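Curulham gets its gallery back (and it's bigger than I remembered)

Regulars will know I've been banging on about the Curulham gallery since it shut its doors for the rebuild. Well, I finally got inside last week, hard hat and all, and I've come home with sore feet and a lot to tell you. It opens in September, entry to the main collection stays free, and the terrible carpet is gone. I kept a square of it. Don't ask.

If you never visited the old place, it was a former wool store with low ceilings and one window that mattered. The new building keeps the brick wall along the river side and pushes everything else up and out, so you walk in through the old loading door and suddenly there's all this height above you. Nighat Pirzada, the architect, told me she fought hardest for the stairs. They're wide enough that you can stop halfway and have a chat without getting elbowed, and I suspect most of my visits will be spent doing exactly that.

There are 454 works going on the walls for the opening, which sounds like a lot until you hear there are 3523 in the collection. The rest live downstairs in storage, and here's the bit I loved — part of the store has a glass wall, so you can look in at the racks and see what's waiting its turn. I spotted the back of a painting I'm fairly sure I hated as a teenager. I was so pleased to see it.

The upstairs rooms are hung by place instead of by date. You get a whole room of river pictures, then one of the hills, then one called Endale that's given over to the mining town and the people who painted it. Some of those little oils haven't been out in my lifetime. They're dark and a bit grubby looking and I stood in front of them for ages while everybody else moved on to see the cafe.
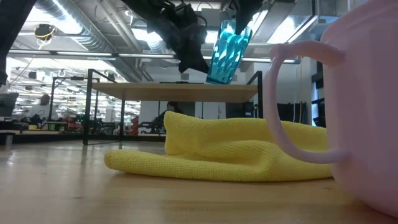

The opening show downstairs is Parvathi Ramasamy's, and it's the first time she's had a room this size to play with. She grew up a couple of streets away and used to come in after school to get out of the heat. Her piece is called Vedden and it's made of 143 lengths of dyed cotton hung from the ceiling, starting nearly white by the door and going through every grey you can think of to a deep blue at the far end. You're allowed to walk through it. I asked twice to be sure! Only part of it was up when I was there, and she was on a ladder having a long discussion about knots, so I kept my questions short.

I do have a couple of grumbles. The labels are small and set low, fine if you're eight years old, less fine if you've left your glasses in the car. And the gallery shop was a poky little treasure in the old building, full of secondhand catalogues, and I couldn't get a straight answer on whether the catalogues are coming back. If you care about this as much as I do, write to them. Be nice about it.

A few practical things. The car park is smaller than it was, so catch the bus if you can, the stop is right outside now. Doors open at 10 am. General entry is free, and Vedden is $20 a ticket with kids free, good for as many visits as you like while the show is on. There are lockers by the entrance, and prams can go everywhere including the top floor, thanks to a lift that's roomy enough for a grand piano (they tested it, apparently).

The cafe is being run by the Juvedo crew, who some of you will know from their little place near the station. No menu yet, but I'm told the cheese scones are coming across the river with them. There's a terrace on the shady side with a view straight down to the old bridge.

I'm planning to go on opening morning, then again once the crowds have thinned out a bit. If a few of you would like to come along for that second visit, hit reply and I'll sort out a time. I'm happy to meet people on the stairs.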